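Saturday, late, kettle on

Ok quick one before bed. Long day, back hurts, hands smell like lemon.

Got the microwave out of Randa's cousin's place in Gornwood finally. 900 watts, white, knobs instead of buttons. I wanted knobs!! The old one had that keypad where the 3 stopped working and I was doing 2:60 in my head every single morning for oatmeal. Not any more. Samer carried it up the stairs, complained the whole way, then ate half the flatbread. Fine. Fair trade.

Spent most of the afternoon cleaning it. Bowl of water and lemon halves, five minutes, leave the door shut another five (Hanan's trick, she swears by it, texted me twice to make sure I did the second five). Wiped the walls down after. Then the glass plate into the sink with dish soap, and the roller ring too, little wheels and all. Used an old toothbrush on the wheels. Rinsed, dried, back in. Had to fiddle to get the plate to sit right on the middle bit, first go it rocked.

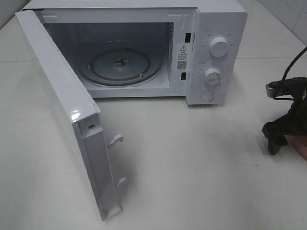 Still undecided on where it lives. By the window is nicest but the outlet there already has the kettle and the toaster on it and I don't love that. Next to the fridge means moving the bread box, and the bread box has nowhere to go. Salamatu said put it on top of the fridge. Salamatu is six inches taller than me. No.

Left the warning sticker on. Was going to peel it, got my nail under a different one on the old machine once and it was gray goo for a year. Leave it.

Other kitchen stuff, so I dont forget:
- shelf paper, the drawer under the stove is grim
- return Fengying's big casserole dish, she has asked nicely once
- splatter cover, the cheap kind, BEFORE anyone does soup
- find out what day they take appliances. Old one is in the hall and I've kicked it twice

Electric bill came too, 468 kWh, more than last month, which I'm blaming on the space heater and not on me. April and still cold in the morning. Need to sit down with it properly. Not tonight.

Hanan called at seven, wanted to talk about Lillby and whether we're all going in the summer or what. I said yes to everything, I was holding a wet sponge. She'll hold me to it. Should look at how much the train is before I open my mouth again.

First thing I heat up tomorow is the leftover rice, the lentil one, with the burnt onions. Two minutes, turn the knob, done. Also want to try potatoes in it, Randa says seven minutes, prick them all over, turn them halfway. She also says her cousin never used it for anything but tea, so we'll see how it does with real food.

Oh, and call Samer, he left his gloves on the radiator.

Kettle's clicked off. Tea, then bed.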